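Skilter drawer unit, white plastic. Quick review
By Severyn Dovhaniuk
2025-12-20

Wanted something for fruit and bread that wasn't the counter. Got the Skilter from Skallano in September, they had the Jaber next to it for a bit more. Went with the Skilter. Two months plus of daily use, so this is not a first-day opinion.

Build: glossy white plastic in and out. Smooth. Wipes down in two seconds with a damp cloth, no corners that hold crumbs. Shows every scratch though, and under bright lights it's like looking into a sink.

Drawer: deep enough for a loaf and a few peaches. Opens all the way so you can see what's at the back. No divider, would of liked one.

Handle: black, curved, easy to grab. Best part of the whole thing. My old Grotar had a little lip you had to pinch.

Top: flat, takes a basket fine. I keep a yellow woven one up there. 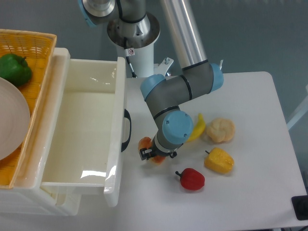
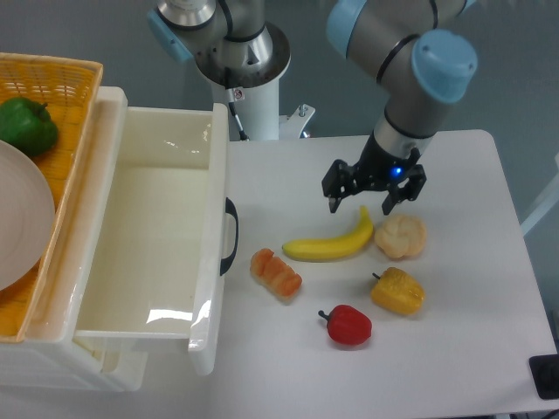

Top drawer open, basket on top.

What I don't like

Light. Pull hard on an empty drawer and the entire unit wants to come with it. Stuck some rubber feet under mine, fixed, but they should be in the box.

Smell. New plastic smell for the first week or so. Left the drawers open, washed them with baking soda, gone. Wouldn't put bread in on day one.

Bananas. No vents anywhere, so they go brown faster in a closed drawer. Keep them in the basket. Rolls do great closed up, still soft next day.

Instructions are one sheet, tiny print, and the drawing shows the handle going on the wrong way round. Ignore teh drawing. Screws were all there, took me some 20 minutes.

Would I buy again? Yeah, for bread and dry stuff. If it's mostly fruit look at something with holes in it.

Last updated: 2 days after posting (added the bit about rubber feet)

Comments

marlo_k: does the drawer come all the way out for washing?

Severyn: yes, lift the front a little and pull

pantrypat: Mine squeaks. Candle wax on the runners helped.

dee1224: Had the Jaber, drawer cracked in a month. Might try this one, thanks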